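Oteo Table-Clearing Kit: Frequently Asked Questions

Answers to the questions we get most often before an order or a trial. Part numbers are in the data sheet.

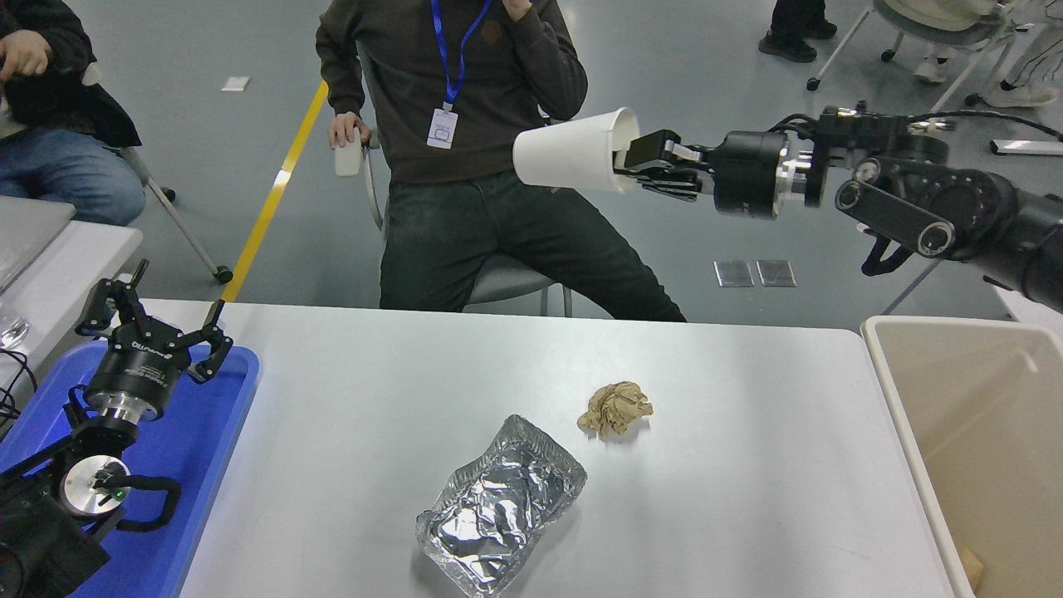

What is in the kit?
Two arms with parallel grippers, a controller, the cable set and a license for the Kivent control software. Tables, trays and bins are supplied by the customer.

Which items can it handle?
The standard item list covers paper cups, crumpled paper, foil wrapping and napkins. Glassware and cutlery are not on the list. New items can be added through the training tool.

Will the gripper crush a paper cup?
Grip force is limited per item class. The default for cups is the lowest setting. If cups deform, check that the correct class is assigned before changing the limit.

Can both arms work on the same table?
Yes. Kivent reserves space for one arm at a time where their reach overlaps. The second arm waits until the space is released.

How long does setup take?
Allow 2 days on site, including calibration. Repeat calibration after moving either arm or the table.

Can people be in the room during operation?
Only if the site risk assessment allows it. The assessment is the operator's responsibility and must be completed before first power-on.

What does error 1770 mean?
A gripper closed without detecting an item. The arm retries once and then stops. Error 2362 is a lost connection to the controller; check the cable at the base first.

What is the warranty?
36 months on arms and controller. Finger pads are wear parts and are excluded.

Who do I contact about a trial?
Rattana Mahawong handles trial bookings. Technical questions go to Kwaku Amoah in support.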